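Edição e Circulação de Banda Desenhada
Apontamentos da aula 6: capas variantes, tiragem e encomenda antecipada
Docente: Halldóra Thygesen

1. Definições

Capa variante: capa alternativa de um mesmo número, com miolo idêntico ao da edição regular. O código de barras principal mantém-se; o código suplementar muda. Para efeitos de catalogação, a variante é uma manifestação distinta da mesma obra e deve ter registo próprio.

Capa regular (capa A): a que consta por defeito no formulário de encomenda. Se a loja não indicar outra coisa, recebe esta.

Variante de proporção: só pode ser encomendada depois de atingido um patamar de exemplares da capa A. Exprime-se como 1:10, 1:25, 1:50.

Variante aberta: sem patamar. A loja pede a quantidade que quiser, ao mesmo desconto da capa A.

Reimpressão com capa nova: não é variante em sentido estrito. Distingue-se pela indicação de segunda tiragem na ficha técnica. Nos catálogos de leilão a confusão é frequente, e o exercício do ponto 5 volta ao assunto.

2. Cálculo do direito a variantes

Considere-se uma loja que encomenda 300 exemplares da capa A de um título com variante 1:25. O quociente é exato e a loja tem direito a 12 exemplares da variante. Se encomendasse 382, o quociente seria 15,28 e o direito ficaria em 15; a parte decimal não transita para o número seguinte.

O arredondamento é sempre por defeito. Alguns distribuidores aceitam somar encomendas de lojas do mesmo grupo, mas essa condição tem de constar do contrato. No caso Mondex, discutido na aula anterior, não constava, e as três lojas foram tratadas em separado.

Convém notar que o custo efetivo da variante inclui os exemplares da capa A que não se vendem. Ladi Shehu designa esta parcela por "excedente induzido" e propõe que seja imputada à variante no apuramento da margem. Nnamdi Ekpo discorda: o excedente seria um erro de previsão e deveria ficar na conta geral do título. Para o teste basta conhecer as duas posições.

3. Calendário de encomenda

a) Publicação do catálogo mensal pelo distribuidor.
b) Envio da encomenda inicial pela loja.
c) Fecho da encomenda final, até ao qual as quantidades podem ser corrigidas.
d) Impressão. A tiragem fixa-se a partir do total de c), acrescido da margem de estragos.
e) Expedição.

Para um número com saída em maio, a encomenda inicial é feita habitualmente em março. As capas anunciadas entre b) e c) têm efeito mensurável nas correções; as anunciadas depois de c) só afetam o mercado secundário.

4. Caso de estudo: Jovstead

A série Irau, da editora Jovstead, teve no número inaugural uma capa regular e duas variantes, uma aberta e outra de proporção 1:50. A ilustração da variante aberta, de Nhi Nông, cruzava as personagens da série com as de Prasertsri, título da mesma casa. Por ambas as propriedades pertencerem à Jovstead, não houve licença a negociar, apenas um aditamento ao contrato da ilustradora relativo à reutilização em cartaz.

A variante de proporção foi limitada a 1,000 exemplares (grafia do documento original; leia-se mil). Os pedidos das lojas com direito a ela ultrapassaram o limite e a editora procedeu a rateio, o que o regulamento de vendas permitia.

5. Exercício para entrega

Escolher um número de uma série em publicação e preencher a ficha: título, número, editora, capas existentes, tipo de cada capa, indicação de tiragem. Justificar a classificação a partir da ficha técnica. Máximo de duas páginas. Dúvidas sobre o preenchimento: Osaze Afolabi, no horário de atendimento.
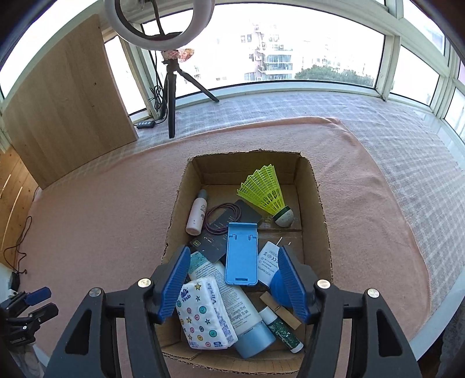
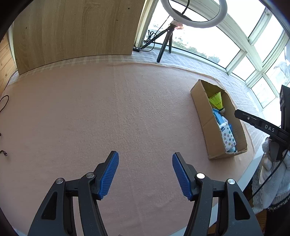
Fig. 1: caixa de cartão aberta com objetos pequenos. Fig. 2: pano bege-rosado sobre superfície plana.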